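Keeping the kitchen table usable when you teach at it

We have taught our two at home for 5 years, all of it at the kitchen table in Clisley. Most of these tips came from our own mistakes, and a few from other families in the Drolumstead group. Take the ones that suit your house.

Clear the table the night before
Wipe it down after supper and dry it with a tea towel. Exercise books stick to a damp table and the covers tear when you lift them. If your table is bare wood, put down an oilcloth for painting and glue, and roll it up afterwards. Folding leaves a crease that pencils fall into.

One box per child
Use a box with a lid, big enough to hold an A4 folder flat. Everything for the week goes in it on the evening before the week starts. At lunchtime the books go back in the box and the box goes on the floor. Serpil Canpolat uses old washing-up bowls for this and they stack well enough, but the corners of the folders get bent.

Pencils and pens
Sharpen a dozen pencils in one go and stand them in a jam jar, points up. Blunt ones go in a second jar. Felt-tips last longer stored flat. If a cap is lost, wrap the tip in cling film and use that pen first.

Science bits
Keep a shoebox for small things you will need more than once: string, drawing pins, magnets, a torch, drinking straws, food colouring. Write the contents on the end of the box, where you can read it on the shelf. When something runs out, cross it off and add it to the shopping list the same day.
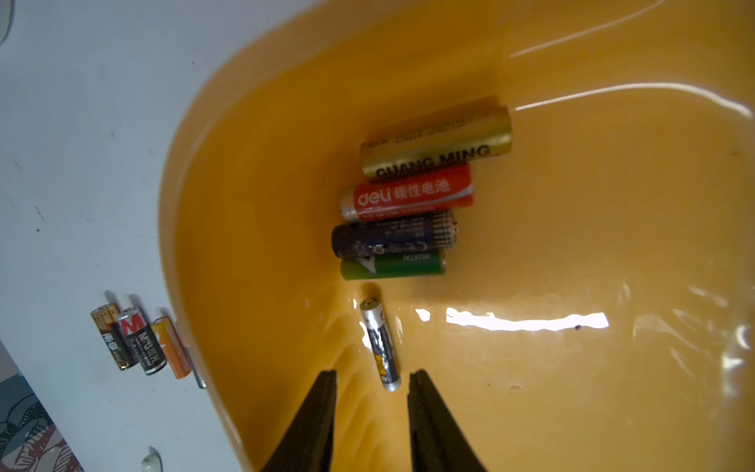 Anything that comes from the food cupboard, such as vinegar, salt or bicarbonate of soda, should go straight back there. We kept a second set for lessons for a while and ended up with three open tubs of bicarb.

Getting marks off
Ballpoint on a painted table comes off with a little surgical spirit on a cotton bud – try it on the underside first. Wax crayon needs scraping with an old bank card, then warm soapy water. PVA glue is best left to dry fully and peeled. Poster paint on clothes should be rinsed in cold water before it goes in the machine.

Library books
Give them a shelf of their own and never mix them with yours. Peadar Dolan keeps the receipt inside the cover of the top book, and we now do the same. In September, when everyone starts new topics, reserve early.

Paper
Keep finished work in one tray until the end of the month, then go through it with the child. Pick out a few pieces for the folder, put the date on the back, and use the blank sides of the rest for rough work. Large paintings can be rolled and kept in a cardboard tube.

Lunch
Make sandwiches at breakfast time while the bread is already out, and put them in the fridge under a plate. Soup in a flask also works. The point is to have the cooker off and the worktop clear until lessons are done, especially if your kitchen is as narrow as ours.

Page last changed 08/08/2018. The tip about crayon came from Ye-seo Cheon.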